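Wistonholm Town Talk > Food & Drink > Anniversary packaging: does it ever work on you?
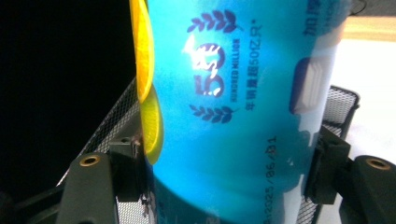 Blue bottle with the big 50 and the laurels.

saltlick_40
Posted 28 January 2002

I have a theory that a company turning a round number is the dullest news there is, and that it sells drinks anyway. You put a number on it, you put leaves near the number, and grown adults start clearing a shelf. I have a shelf. It has 39 bottles and cans on it, every one of them celebrating the birthday of somebody who has never celebrated mine.

So, does anniversary packaging ever get you to buy something you wouldn't have bought? And does anybody keep the stuff?

pomare_pete
No and no. It's the same drink. When the hardware store on Pomare Street had its big anniversary they put a banner up and raised the price of nails.

gravyboat
I remember that banner. It stayed up 7 years. By the end they were celebrating the banner.

To answer the question, yes, it works on me, but only if they bring back the old label. Sitari did that with their ginger soda and I bought 3 cases. I don't even like ginger. My mother used to keep the old ones in the door of the fridge and that was apparently enough.

quietcorner
Laurels bug me. Laurels are for winning something. Staying in business is nice but who did they beat?

saltlick_40
Everyone who went out of business, I guess.

quietcorner
Then my uncle's muffler shop is owed a whole tree.

pomare_pete
Still waiting for someone to explain the shelf. What are you going to do with 39 of them?

saltlick_40
Get to 40 and have a commemorative one made.

dr_fizz
Collector here, going on a long time. A few things for saltlick, free of charge.

Empty them. I know people say full ones are worth more, and at the Nenatmont swap meet they'll tell you so with a straight face, but soda cans left full will leak sooner or later and they'll take the neighbors with them. Mine took out a run of Christmas cans and part of a bookcase.

Keep them out of the sun. Blues hold up okay, reds go pink on you.

Don't peel labels off to store flat. You end up with a drawer of curly paper.

gravyboat
Disagree on emptying. A full bottle has the seal on it, and the seal is half the point. An empty is recycling with a story attached.

dr_fizz
Come look at my bookcase and say that again.

gravyboat
Cans, fine. I said bottle. You're arguing with your bookcase.

mrs_overbite
My husband kept full ones in the garage through a winter – three of them split, and the garage smelled like grape until March. He says it was worth it. He does not do the mopping.

quietcorner
Does anyone ever buy these things back? Is there money in it?

dr_fizz
At Nenatmont I've seen a guy pay real money for a Sitari with the cap on crooked. I've also seen him trying to sell it every meet after that.

pomare_pete
So no.

dr_fizz
So mostly no. There's a meet again in March if anyone wants to go. Tables are first come, bring your own chair, the coffee is bad.

saltlick_40
I'll go. Only to look.

gravyboat
Bring boxes.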